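# Checking wrist-camera clips before you train on them

Hello again! Last time we set up the Gino recorder and got our first folder of hand-held gripper demonstrations off the card. Today we'll sort the good ones from the bad with the Drostum command-line tool, and I promise it is gentler than it looks (I put it off for most of March and then felt rather silly).

You'll want Drostum installed, a folder of recordings, and a cup of tea for the slow bit in the middle.

## 1. Index the folder

Run this from wherever your recordings live:

```
drostum index ./akau_bench --fps 50
```

It goes through every clip and writes a small file of timestamps next to each. If yours were recorded at another rate, change the number to match, or all your timings will be off later and you'll spend an afternoon hunting for the reason, as I did.

## 2. Pull out a still from each clip

```
drostum peek ./akau_bench --at 2
```

The `2` is seconds from the start. You'll get one still per clip in a folder called `peek`, and I like to flick through them with the thumbnails turned up nice and big. Soft things are well worth a slow look, as fabric bunches up differently every time you handle it.
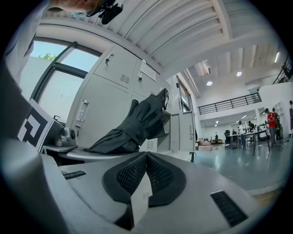 A folded umbrella in the first, a dark grey cloth in the second.

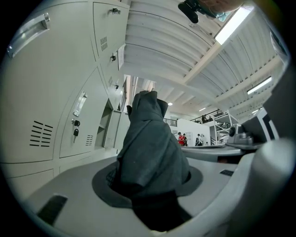 While you flick through, keep a text file open and jot down the name of any clip where the view is smeared or far too dark. Call it `skip.txt`, one name per line, no commas.

## 3. Run the pose tracker

Now for the tea. Tracking works out where the gripper was at each moment, and on my old laptop a batch of 28 clips takes around 90 minutes.

```
drostum track ./akau_bench --skip skip.txt
```

The tracker likes a background with plenty of fixed detail: door edges, vents, handles, ceiling lights. A plain wall close up gives it very little to hold on to. If a clip comes back marked `lost`, try it once more with `--slow` before you give up on it, and do check that you typed the name of the skip file properly, because Drostum won't complain if it can't find one!

## 4. Export

```
drostum export ./akau_bench --format dalisay
```

Open the result in the Dalisay viewer and scrub through two or three paths. They should look smooth, with no sudden hops. Jericho Marquez has written a little script that plots the hops for you, and the link to it is in the sidebar along with the rest of the downloads.

Next time we'll split everything into training and test sets, so keep that `skip.txt` somewhere safe.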